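Floor Coverings and Soft Surfaces
Handout for Unit 7: Tiled mats in shared indoor spaces

What this unit covers

The last unit dealt with hard floors: stone, sheet vinyl and sealed timber. This one moves on to coverings that are laid loose on top of a hard floor and can be taken up again. The main type is the interlocking foam tile. You will meet it in nurseries, exercise rooms, church halls and spare bedrooms, and it is often chosen by people who have had no advice at all.

Please read the notes before the practical. Bring your own tape measure and a straight edge.

Material

Most tiles of this kind are made from a closed-cell foam. Closed-cell means that the small pockets of gas in the foam are sealed off from one another, so water stays on the surface and does not soak through. It can still run down between tiles and sit on the floor underneath.

Foam is sold by thickness and by density. Buyers look at thickness first, but density has more effect on how long the tile lasts. A thick, light tile feels pleasant on the first day and takes a permanent dent from a chair leg soon after. In the case study for this unit, the Forkelov hall, a thick, light tile was laid under stacked chairs and had to be replaced.

Joints

The edge of each tile is cut into tabs and notches. Two tiles are pressed together from above, starting at one end of the seam and working along to the other. A joint should close by hand. If it needs a mallet, one tile is either the wrong way round or from a different maker. Tiles that look alike will often not fit, as the spacing of the tabs is not standard. 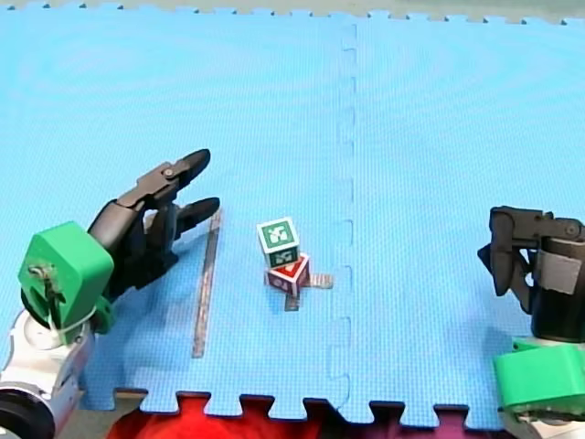

Why do joints open up after a few weeks?
Most often the sub-floor is dusty or uneven, so the tiles creep a little each time someone walks across them. Changes in room temperature add to the movement, and a tile laid in strong sun may shrink and stay shrunk.

Outer edges can be left toothed or finished with a straight border strip. The strip costs extra, and on small jobs it is usually left out. In a room where people walk on and off the mat all day, fit it. The toothed edge lifts and tears sooner than any other part.

Laying out

Let the tiles rest in the room overnight, unpacked and flat. Sweep the floor, then wash it and wait until it is fully dry. Find the middle of the room and work outwards, so that any cut tiles end up against the walls. Leave a gap at the walls for the foam to expand. Cut with a sharp knife against the straight edge, from the top face, in 2 passes. One heavy pass drags the foam and leaves a ragged side.

Surface pattern

A pattern is pressed into the top face to give grip. Fine patterns are easier on bare knees and hands. Coarse ones grip better under shoes but hold dirt, and they need a brush to clean them. When comparing samples, wet a corner of each and rub it with your palm. The difference is plain at once.

Plain pale colours show marks early, and some managers prefer that, as it tells the cleaner where to go.

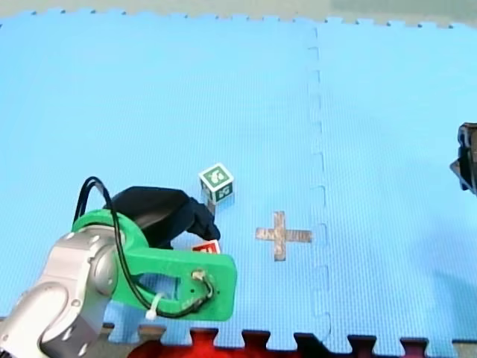
Cleaning and care

Sweep or vacuum daily in busy rooms. Wash with warm water and a little mild soap, using a cloth that has been well wrung out. Bleach and solvent cleaners make the foam brittle. Once a month, lift a few tiles and check beneath them for damp or grit. Seol, the second case study, skipped this over one winter and found mould along an outside wall in April.

Exercise

The Skovon playroom has a budget of 4,000 for its floor, including border strips and spare tiles. Using the Istix price sheet, draw a layout, mark the cut tiles and show your costs. Keep your answer to 2 sides of paper.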